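4. What the arm changed at the rework bench

4.1 How I ended up at the bench

I should say up front that I'm not a neutral party in this section. I spent most of November sitting in a rolling chair at the Rungrueang repair shop in Wurville, drinking their coffee and getting in people's way, and by the second week I was being handed boards to carry. So when I write "we" below I sometimes mean the research team and sometimes mean the bench, and I've tried to make it clear which.

The shop fixes control boards out of commercial appliances. Boards come in with a fault ticket, get sorted, get fixed or scrapped, and go back out. Before the arm, every board was picked up by a person at least four times between the door and the test station. The plan, which came from the owners and a small integrator called Flillberg, was to give the in-between handling to a robot and leave the diagnosing and soldering to the technicians. The scheduling software that tells the arm which board is next is called Nelero, and you'll be hearing that name a lot, because people at the shop complained about Nelero far more than they ever complained about the arm.

Our interview material comes from three technicians, all of whom were there before the change and all of whom stayed. I also kept a log of every handoff I watched, by which I mean any moment when a board went from a person to the arm or the other way. There are 1057 of those in the log. I coded them all myself and then Kittipong Thammasiri coded a batch of them again without seeing my labels, and we argued about the ones that didn't match until they did (the codebook is in the appendix, and so are the arguments, in shorter form).

4.2 Waiting as a new kind of work

The first thing I noticed was how much people stood still. Before the arm, if you finished a board you got up and fetched another one. Now you finish a board, set it down in the handoff spot and wait for the arm to come get it, and the next one shows up when Nelero decides it should. Everybody had been told this would feel like a break. It didn't feel like one to them. One technician said it was like being on hold with the phone company, where you can't go do something else because they might pick up.

Of the handoffs in the log, 142 had a wait that I coded as "held," meaning the technician had nothing else on the bench and was just watching the arm. I had a second code, "filled," for waits where the person did something useful or at least something they wanted to do: cleaning a tip, writing up a ticket, texting their kid. What surprised me was that the same length of wait could be either one. The difference was mostly whether the person could guess how long it would be. When the arm had a regular rhythm, people filled the time. When Nelero reshuffled the queue in the middle of a shift, they stopped trusting their own guess and just stood there.

We asked for a simple change, a line on the screen showing which board was coming next, and got it in the third week. The held waits didn't vanish, but the complaints about them got a lot quieter, and two of the technicians started arranging their desks around that line of text. I don't want to make too much of it. It was one line on one screen and I was sitting right there, which may well have put people on their best behavior.

4.3 Who gets to say a board is ready

Here is a part I didn't see coming at all. In the old setup "ready" was a judgment you made alone. You looked at the board, you decided it was good enough to move, and you moved it. With the arm, a board is ready when it's sitting in a position the arm can deal with, and that turns out to be a different question from whether the repair is any good. A finished board turned the wrong way isn't ready. A half-finished board in the right place is, at least as far as Nelero cares, and it'll get taken away from you if you forget to press hold.

That happened often enough to get a name. They called it getting robbed. I logged 89 of these over the whole stay, and in nearly every one the technician had set the board down to reach for something and meant to come right back to it. Buppha Luangrath, who had been at that bench longer than anyone and ran the morning shift, had a fix before we did. She started parking unfinished boards crosswise, at an angle the arm wouldn't accept, and taught the others to do the same. The integrator was a bit annoyed when they found out, then wrote it into the procedure.

I love this example (my coauthor thinks I love it too much). The designers had built a hold button, and it worked fine, but it asked people to stop and press something at exactly the moment when their hands were busy. Turning the board was a thing their hands were already doing. It also let everyone else at the bench see at a glance that the board was spoken for, and the button never did that.

Orientation ended up mattering to people in another way. The boards we followed have their connectors lined up along one edge and taller parts scattered over the rest, and the technicians began talking about a board's "front" as if it had always had one. They hadn't used the word before. Now it was in the handover notes, it was in the jokes, and by my last Saturday I'd caught myself saying it too. Figure 3 shows a board at the pickup station, with its connector edge toward the near side of the tray.
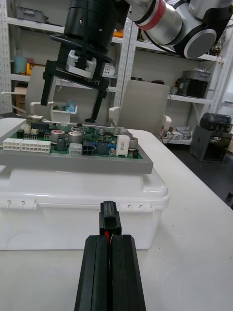 Figure 3. A populated circuit board on its gray tray, set on the lid of a white storage box, with the open gripper over it.

The height of that whole stack was a sore point for a while. A board on a tray on a box sits higher than a board on a table, and a technician working next to it has to lift a bit farther on every single handoff. Nobody had measured this as part of the rollout. It came up in the interviews as sore shoulders, and only when I asked each person to show me the motion did we connect it to the station. The shop's answer was to let people raise their chairs and bring their own work surface up to match, and that helped two of the three. The third preferred to stand and still does.

The tall parts were the other sore point. Capacitors stick up, and people who had handled thousands of boards by the edges without thinking began to worry about them on the arm's behalf. Early on they'd lean in and watch each pickup with a hand half raised, ready to catch. I coded that as "guarding" and it faded over the weeks for the routine boards. It never faded for boards a technician had put a lot of time into. Luangrath told me she'd hand over an easy fix without looking up, but if she'd fought with a board all morning she was going to watch it leave.

4.4 What we'd take from this

I'm wary of stretching one shop into a theory. The three people we talked to all liked their jobs and got along, and the owners had promised in writing that hours wouldn't be cut, so the fear that hangs over a lot of this literature was mostly missing from the room. A shop without that promise might look very different, and I'd expect the guarding to mean something else there.

Within those limits, the changes people cared about were small and physical. They talked about where a board sits, which way it faces, how far you lift, and whether you can tell what's coming next. Hardly any of that was in the plan we were given on day one, and most of the fixes came from the bench. Section 5 looks at the same handoffs from the scheduling side, using Nelero's own records, and there are a few places where the software's version of a shift and mine don't agree.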